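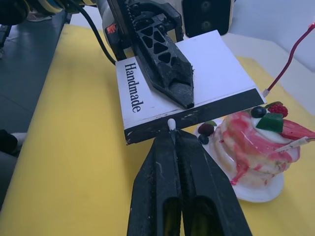
## 4. Wording on the Box and Willingness to Pay

Earlier sections dealt with what sellers mean when they call a product handmade. This section turns to what buyers take the word to mean, and whether it changes the price they will accept for small household gifts such as soap, candles, and sweets.

### 4.1 Respondents and procedure

We surveyed 219 shoppers at the covered market in Gundau during July. Interviews were carried out in the morning, before the lunch trade, by Ketsara Suwannarat and Bình Triệu. Each shopper was asked to think of a gift for a neighbor or coworker and was then read a short product description. Half of the descriptions used the word "handmade" and the other half used "quality." Everything else was the same, including the weight of the product and the name of the shop. Shoppers gave the highest price they would pay and then said in their own words what the label told them.

Answers were written down in full and coded later by two readers working apart. Where the readers disagreed, Tassanee Khamphan made the final decision. We left out answers that gave a price range with no upper limit.

### 4.2 What the word was taken to mean

The most common reading was that one person had made the product from start to finish. A second group of shoppers took the word to mean only that no large factory was involved. A smaller group treated it as a style of decoration and said it told them nothing about how the product was made. Packaging of this last kind is easy to find in local shops: a white box with "Handmade" in black serif letters (Figure 1) makes its claim without saying who did the making or where.

Several shoppers in the third group said they had bought blank gift boxes with the word already printed on them. One had packed store-bought cookies in such a box and saw nothing wrong with it. Kamata, who coded the open answers with Boonchu, noted that older shoppers raised this point more often, although our sample was not drawn to compare age groups.

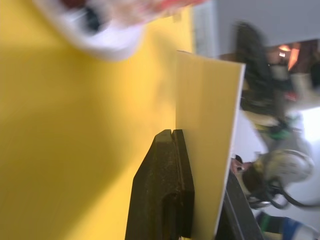

### 4.3 Price

The median upper price was 2,150 for descriptions with "handmade" and 1,000 for those with "quality," both in local currency. The gap was widest for candles and smallest for sweets. Shoppers buying sweets often named a price by weight and did not move from it whichever description they heard.

The reading of the word mattered as well. Shoppers who pictured a single maker gave higher prices than those who saw the word as decoration, and the latter stayed close to the "quality" group. We take this as a sign that the label works through a belief about labor. A stated price in an interview is still different from money spent at a stall, and shoppers may have named higher figures to appear generous.

### 4.4 Sellers' responses

We put these results to the owners of two gift shops, Clatamora and Jugah. Both said they would keep using the word. The owner of Jugah had begun adding the maker's first name on a paper slip inside the box, mainly to answer questions at the counter. Clatamora had considered doing the same but buys from too many suppliers to keep the slips in order. Neither shop asks its suppliers for proof of how a product is made.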